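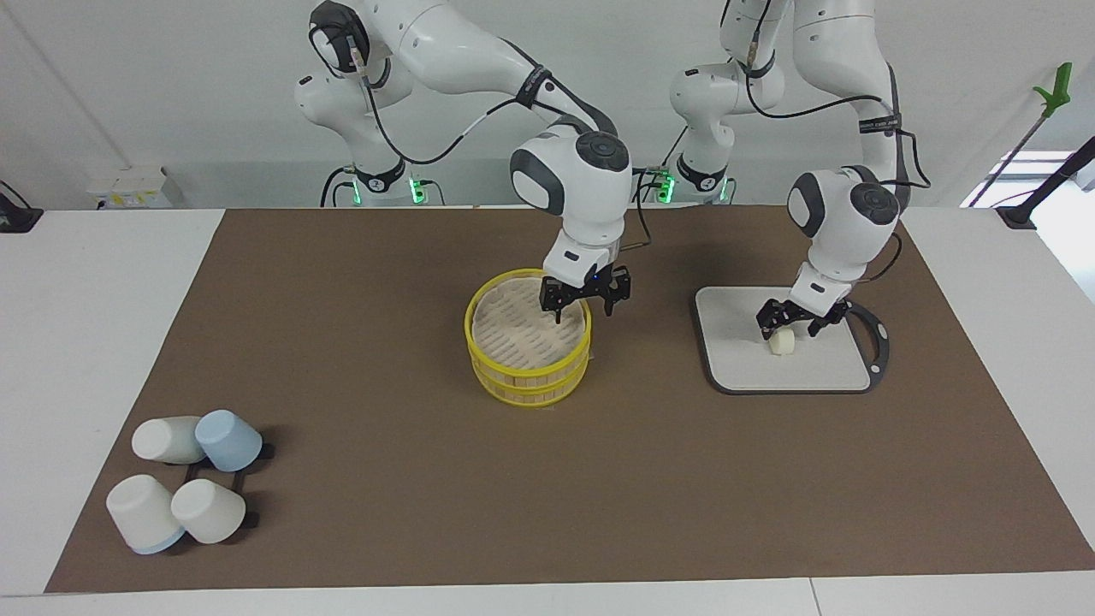
Unit 4. Cooking with steam: notes for the evening group

Teacher: Bereket Yilma

Please read these notes before you come to the kitchen. We have only 135 minutes and I want to use them for cooking.

4.1 Why steam carries so much heat

When water boils, it takes in a lot of energy to become steam. When the steam touches a colder food, it turns back to water and gives this energy to the food. So a dumpling cooks faster in steam than in a dry oven of the same temperature. For the same reason a steam burn is serious. Open the lid away from your face.

4.2 The steamer

Bamboo lets some of the steam pass through the lid, and fewer drops fall on the food. A metal lid collects the drops, so with metal we tie a cloth under it. Rinse bamboo with hot water and no soap, and let it dry fully before it goes in the cupboard.

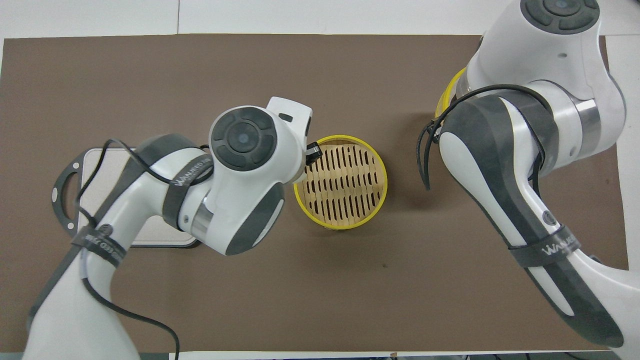 Always line the floor with cabbage leaves or with paper that has holes. If you cover every opening, the steam cannot rise and the top level stays raw. Leave a finger of space between the pieces, for the dough will grow.

4.3 Work for the class

Each pair makes the Adugna buns from the recipe sheet. You need 400 g of flour, and the dough rests for 30 minutes. Put 1000 ml of water in the pot. The water must boil before the food goes in, and it must not touch the food. Change the levels once, at half of the time.

4.4 Questions I received in May

Can we steam fish and buns together? Yes, but fish goes on the lower level, or its juice will drip on the buns.

Can we add tea or ginger to the water? You can. The smell is nice in the kitchen, but I find only a little of it in the food.

For next time, read Unit 5 (rice) and bring your own apron.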